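Zallgate Hand-Held Gripper – Set-Up Guide
Section 11: Open-Day Demonstrations in a Food Court

11.1 Scope

This section covers running the bottle station at a public table during open hours. It assumes the tool has been charged and paired with the Uzor logger as described in Section 4. For demonstrations on a fenced bench, use Section 10 instead.

11.2 Preparing the table

1. Choose a table with a light, plain top. Leave used trays, cups and wrappers where they are. Visitors should see the tool working among ordinary clutter.

2. Set the round red marker in the open part of the table, in front of the tray. Keep the tray at least 20 cm behind it.

3. Hold the tool upright over the marker and close the fingers on a capped bottle. The cap should stay clear of the plates.
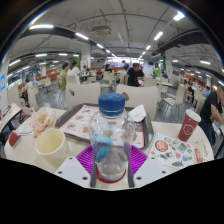
4. Open the fingers and confirm that all fasteners on the two white plates are seated. Do not tighten them by more than a quarter turn on site.

5. Lay the bottle on its side at the left of the table. Move back until the fingers are open over bare tabletop and the marker is in view. Use this as the start position for the pick-from-side task.

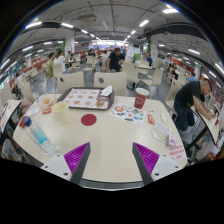

6. Start a session in Uzor and enter station code 502. The status light changes from amber to green.

NOTE: If the light stays amber, close Uzor, wait 11 seconds and start again. Do not re-pair the tool at the table.

11.3 Running the demonstration

1. Tell visitors which object will be moved and where it will go.

2. Approach with the fingers open. Close them on the lower part of the bottle, so that the ribbed pads bend evenly on both sides.

3. Keep the bottle upright during the move. Partly filled bottles may be used if the cap is fully screwed down.
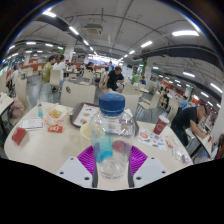
Figure 11-3. Upright grip on a bottle with water in the lower half.

CAUTION: Do not squeeze past the second stop. Thin-walled bottles can buckle, and the Vuranell pads take a permanent set if held there for more than 50 seconds.

4. Lower the bottle to the marker until the base is flat, then release. Open both fingers fully before pulling the tool back – a half-open finger can catch the bottle and tip it over.

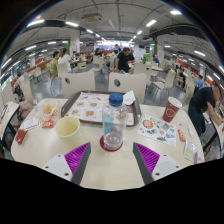 Hold the tool still for two seconds after release. Uzor uses this pause to close the recording, and a session that ends while the tool is moving is saved as incomplete.

5. Offer the tool to a visitor only after a complete cycle. Stand on the visitor's free side and keep one hand near the trigger lock.

CAUTION: Keep fingers, hair and lanyards out of the space between the plates.

11.4 Between groups

Wipe the pads with a dry cloth. Grease from food wrappers lowers the grip and is the most common cause of dropped bottles at public tables. If the pads still slip, replace them as a pair (Weltgate spares kit, bag 2).

Engage the trigger lock whenever the tool is set down. To change the battery, end the session first – see Section 4.6.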